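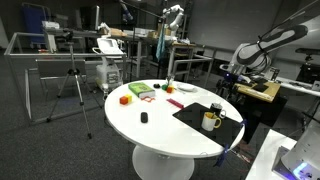
About Kimus

We help people who run dining rooms, break rooms and shared kitchens hand over some of the clearing up to a robot arm, and we stay with them while everybody gets used to it. If you want the short version of who we are, that is it, and you are welcome to skip down to the part about visiting. If you have a cup of coffee in front of you and a few minutes to spare, we would love to tell you the rest.

Kimus began in the kitchen at Condori, a packing company in Wesach where Maribel Valderrama ran the staff dining room for many years. The room fed 300 people over a long lunch, and on the busiest day she can remember her crew handled 1070 dishes between the first tray and the last wipe of the counter. Maribel will tell you she loved that job, and she did, but she will also tell you about her wrists, and about good people who left after one summer and were sorry to go. Her nephew's old classmate Gun-woo Seok was fixing conveyor controls in the same building at the time and ate lunch at the table nearest the dish window. They got to talking — Maribel gets to talking with most people — and the company grew out of those lunches.

What we do all day

Most of our time goes into ordinary tables. A table that people have been sitting at is a wonderfully messy thing! Somebody has left a comb, somebody's kid has left blocks, there is a mug pushed up against another mug, and there is a book that must on no account be treated like a plate. Our software is called Tania, and Tania's whole job is to guide an arm through all of that politely: pick up what ought to go, leave what ought to stay, and stop and wait when a person reaches in.

So we set tables. We set them and mess them up and set them again. Bijan Salehi, who looks after our testing, has a shelf of things he has bought at yard sales for the purpose, and he gets a faraway look when he comes across a handle in a shape he doesn't own yet. Mugs take up more of our week than you might think. A handle that faces the wall asks for a very different reach from one that faces you, and a dark mug on a dark mat is harder to make out than a pale one on a pale tabletop. 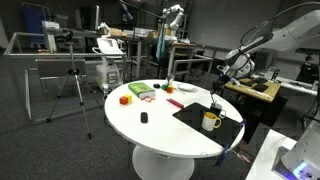 The gripper just above the black mug, with the white and yellow one in front.

We work in one big carpeted room, with the arms and the desks together, and we like it that way. Whoever is writing the code can look up and see what the arm is doing with it, and whoever is standing at the table can call across the room when something looks odd. It does get crowded, and we have all learned to step over cables.

What changes for the people who work there

Customers ask us about speed first, and then, usually after the meeting has ended and we are on the way to the parking lot, they ask what they should tell their crew. We would much sooner start with the second question, so let us try to answer it properly.

The job does change, and we think people deserve to hear that plainly and early. In a dining room with one of our arms, the person who used to clear tables spends much less of the shift lifting and stacking. More of it goes to setting out, talking with guests, checking the arm's work, and dealing with the things it leaves alone. Some people take to this right away. Others miss the rhythm of the old work, and we have met a few who asked to go back to the dish window and were glad they did.

We ask each customer for two things before we sign. The first is that the crew is in the room when the arm arrives, with time set aside to stop it, start it and grumble at it. The second is a written promise about hours, so that the first year with the arm doesn't cut anyone's paycheck. We have walked away from jobs over that second one, and it hurt (we are a small company), but we would do the same again.

Yaneth Betancur leads our training, and she came to it from the floor, having bused tables at Condori under Maribel. Her sessions begin with everyone pressing the stop button. Then she hands over the table and lets the crew arrange it however they like, and this is where it gets fun, because people who have cleared tables for years know exactly what is awkward. Pens standing in a mug! Knives lying across forks! We have changed Tania many times on account of something a dishwasher or a server set down in front of it.

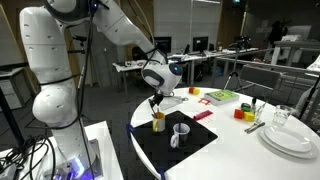
Gripper above and slightly behind the yellow cup. The white mug with its handle to the left stands in front.

A mug with pens in it is a favorite of Yaneth's, by the way. To most of us it is obviously somebody's pencil cup and ought to be left in peace, while to a machine it can look a great deal like a drink with a stirrer. Deciding which is which comes down to the house rules of a particular place, and the crew are the ones who write them. Rigoberto Tamayo, who handles installation, carries those rules over into the setup and reads them back aloud before he goes home. He likes to do it around 4 p.m., after the lunch rush has cleared out and people can sit down.

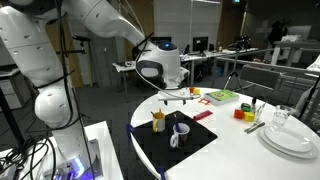

Working at the far side of the table, with blocks, glasses, a fork and knife, and stacked plates still out.

Where we are now

The dining rooms we look after employ 74 people among them, and Yaneth has trained every one. We add new sites slowly. Rigoberto stays for the whole first week at each, and Bijan usually finds an excuse to come along and look through the cupboards.

There is plenty we are still working on. Clear glasses are a long story. Napkins are a longer one. Thin plates lying flat on a white tabletop keep Gun-woo at his desk past dinner more often than his family would like, and if you have ideas about any of these, please do write to him, as he answers everything.

Come and see us

We open the workshop to visitors each May, and at other times by arrangement. Bring your crew if you can, and bring a mug from your own kitchen, chipped ones included. Maribel will put the coffee on, and Yaneth will show you the stop button before you have your coat off. Write to us through the contact page and tell us a little about your room: how many people you feed, who clears up now, and what they would like to do less of.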